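Anyone else watch the Lambrakis hearing?
641 views · 4 shares

porchlight_dem
So I sat through the whole county ethics hearing on the Lambrakis contract last night and I have thoughts. For anyone who missed it, the county executive's office handed the emergency supply deal to Lambrakis without bids back in February, and now the opposition wants every phone record between his staff and the company. He called it a witch hunt. I voted for the guy and even I was cringing. Just hand over the records!

tallgrass47
Of course he called it a witch hunt, that's what it is. Grikeck got a no-bid deal under the last executive and I don't remember a single hearing about it. Same party that's yelling now, by the way.

porchlight_dem
Fair, but Grikeck was a paving job and it came in under the limit. This one is 400 grand over.

mudroom_politics
I used to do purchasing for a school district (not this county), so let me bore you for a minute. Emergency buys are allowed. You write a memo, two people sign it, and it goes in the file. What bugs me is that the memo they showed last night was signed three weeks after the first check went out. Could be sloppy. Could be worse. I'd want to see the emails before I called anybody a crook, and I do wish the council folks would quit saying "bribe" into every microphone they pass. 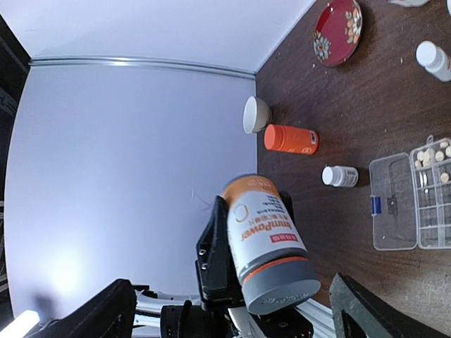 ImmPower bottle, cap down.

Also, did anyone catch what the lawyer said about Imar? I had the dishwasher going and only got half of it. Sounded like Imar put in a lower price and never heard back.

tallgrass47
Imar put in a price after the deadline. You can't lose a race you showed up late for.

mudroom_politics
There wasn't a deadline, though. There wasn't a bid! That's kind of the whole fight.

tallgrass47
ok, point taken on that one. Still think the timing of this is all about the election.

rollex_not_rolex
Rollex is the name of my old cat, before anybody asks again. I'm with tallgrass on the timing. They've known about this since spring and they sat on it until the campaign signs went up. Doesn't mean the contract was clean, it just means I don't trust either bunch.

porchlight_dem
I can live with that. I'd still like the records out before I vote. My husband says they'll stall until everybody gets tired, and he's usually right about this stuff, which is annoying.

mudroom_politics
They voted to pick it up again at the next meeting, so we'll see who shows. Public comment is at the start this time, if you want to yell in person.

tallgrass47
I'll be there. Yelling for the other side, lol.

47 comments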